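Keep the small diesel simple

Tuesday's trade day at Tavstead had 40 stands, and most of them were selling some way of making a small diesel engine more complicated. I run a repair shop for site pumps and generators, and I came home thinking the makers have lost sight of who buys these things.

Take the Ralus single-cylinder, the 715. It was sold for years with a mechanical injection pump, a hand crank and an air filter you could wash in paraffin. It was heavy and it shook. It also started in February after standing in a field all winter, and a farmer could bleed the fuel line himself with one spanner.

The replacement has common-rail injection, an electronic control unit and 4 sensors that can each stop it dead. It's quieter, and it burns less fuel at part load. I don't dispute either point. But a pump engine hardly ever runs at part load. It is set to 2000 rpm in the morning and left there until somebody turns it off, so the saving in the brochure belongs to a kind of work these engines seldom do.
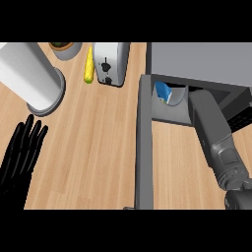 Would an owner save money by choosing the newer engine? Over a few hundred hours a year the fuel saving is small, and one failed injector will eat several years of it.

Czesław Piątek, who taught me the trade at Fankhauser, used to judge an engine by what you could mend beside it with the tools in the van. I still use that test. The old Ralus passes. The Arnarier twin just about passes, if you carry a spare lift pump. The new engines need a laptop and a paid licence before they will even tell you what is wrong.

Emissions are the fair argument on the other side. An old engine in poor order is filthy, and nobody should run one beside a school or inside a shed. For town work I would go electric and skip the clever diesel altogether. Out on the drains, where there is no mains supply, I would like to be able to buy a plain engine with a decent filter on the exhaust.

Ralus still lists parts for the old pump, though the delivery valve has gone up twice. If you have one, change the oil on time and keep water out of the tank.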